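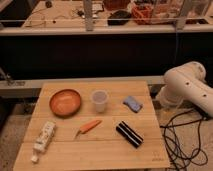

Koswood Starter Box Trial
Progress report to the Bogale Fund
Prepared by Hamdia Tekleab for Daniyal Mohmand
Dec 15, 2021

Where we are

The trial has been running for eight months out of the Oltthorpe workroom. In that time 119 boxes have gone out to people moving into their first unfurnished unit, through five referral offices. On paper this puts us slightly ahead of the schedule agreed in April. I would ask you not to read too much into that. A box going out the door tells us that someone accepted a box, and I have yet to see good evidence that the contents are the right ones.

The original proposal said that a small set of everyday things, picked carefully, would "remove the friction of the first week." I didn't write that sentence and I'm not sure I believe it. People in their first week in a new unit have told us they are worried about the deposit, the bus and the heat. A bowl is welcome. It doesn't do much about the deposit.

What we have been doing

Most of the work since the last report has been on the table trials. We put a small group of candidate items out on the bamboo table, loosely spaced so each can be picked up without shifting the others, and go through them one at a time: is it worth its room in the box, does it clean up easily, would we miss it if it were gone. The current group is the shallow orange bowl, the frosted plastic cup, the blue sponge, the short knife with the orange handle, the white squeeze tube and the black item with the two grey stripes.

The bamboo top has been a fair surface to work on. It is pale enough that dark things stand out and people don't lose track of what is on it. My only complaint is that everything looks nicer on it than it will on a scuffed counter, and I have asked reviewers to bear that in mind when they score for appearance. I would drop the appearance score altogether if it were up to me.

Notes on the items

Bowl. Easy to like, and it scores well with everyone. I have doubts about how shallow it is. It suits fruit, rice or a salad. For soup, which is what many recipients say they eat in the first few days, I would want higher sides. The supplier, Zeker, has a deeper one in the same range and we have asked for a price. The reply so far has been a catalogue.

Cup. It weighs next to nothing and takes up very little space, and those are the arguments for it. The arguments against are that several people took it for a disposable and said so, and that it narrows toward the base, so a careless elbow is more of a concern than it would be with a squat mug. We include one per box. Anyone who has a visitor is already short a cup.

Sponge. No objections in principle. The small blue one looks a bit squashed even when it is only sitting there, and I don't expect a sponge that size to last long in a kitchen where it is the only one. Two cheap sponges would probably serve people better than one decent one. I would like to try that before we spend any more time comparing brands.

Knife. The most argued-over item. The blade is short and pointed, fine for an onion or an apple and not much use on a squash or a loaf. The orange handle is a real help on a crowded counter because you can spot it. We still have no agreed way to pack it. It has been going out wrapped in card, and two of the referral offices have told us they would sooner hand it over separately or leave it out. That is a reasonable position and the trial plan doesn't deal with it at all.

Tube. I am not convinced by this one. Printing on small packaging is hard on anyone with poor eyesight or who doesn't read English comfortably, and a tube is an easy thing to mistake for some other tube. If it stays, it needs a plain label of our own in large type. If we can't manage a label, it should come out.

Black item. Reviewers don't agree on what it is for when it is put in front of them without a word of explanation, and the recipients don't get an explanation either. I have asked for it to be held back from new boxes until somebody can make a case for it in one sentence. The space would go to a tea towel, which people have asked for repeatedly.

What recipients have told us

Much less than I would like. The reply card in each box asks three questions and most cards don't come back. The ones that do tend to be polite. "Thank you, very useful" is pleasant to receive and gives us nothing to work with. I suspect people think a complaint might count against them with the referral office, and the wording on the card does nothing to correct that. It will be rewritten in the new year.

The phone calls have been better. I have made eight so far, none of them long. The bowl and the knife came up without prompting. The cup came up once, from a woman who was using it to hold her toothbrush and had bought a mug. Several people mentioned things that aren't in the box and never have been: a can opener, a pot with a lid, a light bulb. The can opener came up so often that I am embarrassed we never put one on the table.

Eight calls is a small number and I have chosen the wording above with that in mind. I would object to any of it being quoted in fund material as a finding.

Money and supply

Spending is under budget, largely because the second Zeker order arrived late and was invoiced later. That isn't a saving and shouldn't be recorded as one. The cost per box is where we said it would be as long as staff time is left out. With staff time put back in, I think we should be asking whether a grocery or hardware store gift card would do the same job and let people choose for themselves. The proposal dismissed this in a single line. I would like to see it tested properly, at one office to begin with.

Storage at Oltthorpe is adequate. The shelving is full of flattened cartons from the first order that were the wrong depth for the bowl, and those should be recycled or sold.

Before the next report

We will run another table session with the deeper bowl, if it comes, along with a can opener, a tea towel and a plain mug to set against the cup. The knife packing has to be settled with the referral offices, in writing. I will keep making calls and would be glad of help with them from anyone who didn't design the box.

I am also asking for a decision from you on two points. The first is whether we may run the gift card comparison inside the existing budget. The second is whether the target for next year has to be a number of boxes. If it does, we will meet it, and I will be writing much the same report to you again.

Hamdia Tekleab
Koswood, Oltthorpe workroom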